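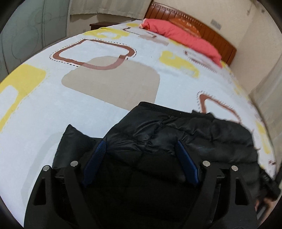
Figure 7.1 A hand-held gripper closed on a quilted jacket.

Chapter 7
Teaching by Showing

Show a robot a task and it will learn the task. That is the claim, and this chapter asks how much of it survives a bedroom and a jacket.

A person with a gripper in hand brings along a lifetime of handling clothes. The recording keeps the path of the tool and the view from it. It does not keep the reason a sleeve was left for later. Remote control saves more of the robot's own limits but slows the operator down, and slow demonstrations teach slow habits.

In the Skelgate exercise at the end of this chapter you will get 312 demonstrations of jacket folding. Before training on them, watch 7 and write down what you think the person was trying to do – then compare notes with a classmate.
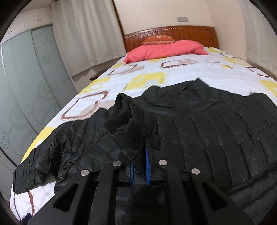 Figure 7.2 A dark fold of fabric between the finger pads.

Anikó Somogyi objects that more data settles most of this, and that 800 demonstrations would have hidden the disagreements we found in 300. Hidden is the right word. Section 7.1 starts with those disagreements.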